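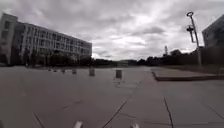 4. Planning for Equipment

4.1 What the quote left out

Budgets for outdoor mobile robots are usually written indoors. Ours was. The vendor, Gimance, sent a two-page quote in August covering the base, the camera and a charger. It was a handsome quote. It listed no spare wheels, no second battery, and no way of moving a heavy machine from our lab to a place where it could be driven, a gap we closed with a borrowed van and two graduate students who have since become hard to reach.

We split the remaining costs into those that grow with hours driven (tires, batteries, storage) and those that arrive whether or not the robot leaves its crate (insurance, site permits, the software license from Kukden). The second group was larger. Over the first budget period the robot spent 282 hours in use and 313 hours waiting for a part, a signature, or both.

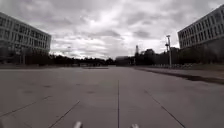

Figure 3. Open paving at the test site, seen from the robot under an overcast sky.

4.2 Choosing a site before choosing a robot

Large slabs with thin joints (Figure 3) are kind to cheap wheels. Had we looked at the ground first, we would have skipped the all-terrain option, which took up a fifth of the purchase price and has yet to meet any terrain. We recommend that groups visit the site with the order form still unsigned. Steps are the other thing to look for. A wheeled base treats a flight of steps as a wall in one direction and as an insurance claim in the other, and the Zaltness policy we bought priced the two quite differently.
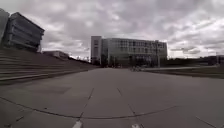

Haiyan Fan

The lens deserves its own line in the budget. A wide view bends straight slab joints into curves near the edges, and correcting this took staff time that we had entered in the plan as zero. A narrower lens costs less and bends less, but we would then have needed two of them and a second mount. Georgiev (personal communication) puts the break-even point at 50 hours of driving. We passed it in the second week.

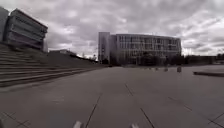

Figure 4. Robot's view across the plaza, with steps to the left, a low ledge to the right and short bollards in the middle distance.

Bollards such as those in Figure 4 are best paid for in advance, in the form of a front bumper. The quoted part was 1000 dollars with a long lead time. The workshop at Shehu made us one for less, and we have budgeted for two more. Batteries are treated in Section 4.3, along with the van.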